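Losora Household Help
Search all topics Go

Magazines lean and curl in a plastic desk organizer

Posted by Kalliopi Karamanlidis, Wednesday, July 17, 2019

I am setting up a reading corner with my brother's old Chinese magazines and I can't get them to stand properly. Most of them are science fiction (科幻世界) and there are a few others mixed in. They are ordinary paper covers, fairly thin, and some have been stored flat in a closet since he moved out. I would like to have them upright on the table so people can pull one out and read it, but I don't want to ruin them.

The table is light wood with a smooth top. I mention the top since I don't know if it matters for sliding.

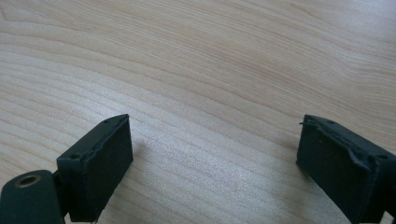

The tabletop, where it catches the light.

The organizer is blue plastic with three compartments and little holes in the walls. It was bought at Dinirari for another purpose and it doesn't weigh much. When I put one magazine in a slot by itself, it leans over and the open side starts to spread. When I put in several, the first ones stay up and then the whole group tips toward one side. I have 16 magazines that I want to keep out. The remaining ones can go back in the closet.

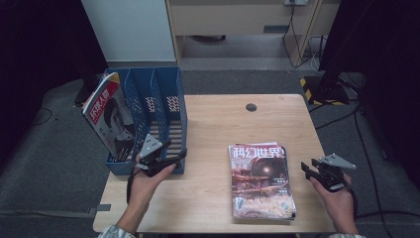 What I would like to know is how full each compartment should be, and whether the spines should face out or in. With the spines out I can read the titles, but then the loose edges are at the back and I can't tell if they are getting bent. Also, is it better to leave them lying flat in a pile and give up on the organizer? A pile is easy but every time someone wants one from the bottom, the covers rub against each other.

There is also a white box with a green 青 on it that I could use for something, if that helps. It stands up on its own.

Dionysis Tzavaras

I worked in a school library for nine years and we had a lot of periodicals in plastic holders, so I can tell you what we did.

Fill a compartment until the magazines hold each other up, then take one out. You should be able to get two fingers in. If it is tighter than that, people pull on the top of the spine and it tears. If it is much looser, the magazines slump and the corners start to curl. For 16 thin ones I would use two compartments and put a piece of stiff cardboard in each, cut a little smaller than the cover. The cardboard goes on the side they are leaning toward. Gray backing board from a drawing pad works and so does the side of a shipping box, if it is flat.

Spines out. Check the loose edges when you dust.
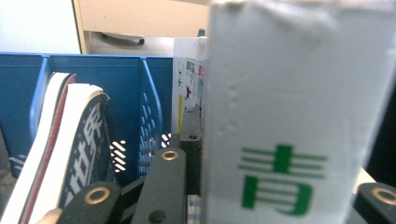
Put the heaviest ones in first, against the wall of the compartment, and the thin ones toward the middle. If you have any that are already curled, don't stand those up yet. Lay them flat under a big book for a week, with the curl facing down. I would also keep different sizes apart, because a tall one behind a short one will bend over at the top after a while.

A light organizer can slide on a smooth top. We used squares of rubber shelf liner under ours. Don't use tape or anything sticky on wood, it leaves a mark.

As for the box, if it is sturdy, set it next to the organizer on the open side as a bookend. Put something heavy in the bottom first or it will just move. A bag of rice is enough.

sikora20

just lay them flat. two short piles instead of one tall one and it's fine. mine have been like that for years

Trama

Agree with Dionysis about the cardboard. One thing to add is sunlight. If the table is near a window, turn the organizer so the spines face away from it. Red fades first in my experience and then you can't match the issues by color anymore. The holes in the plastic let some light in at the sides too, so put the ones you care about in the center compartment.

For the ones going back in the closet, store them flat with the spines alternating left and right, and keep the box off the floor.

Kalliopi Karamanlidis

Thank you. I have a drawing pad with a gray back, so I will cut that up tonight. The table isn't near a window. Dionysis, do you put the cardboard in with the long side up, or does it matter?

Dionysis Tzavaras

Long side up, the same way as the magazines.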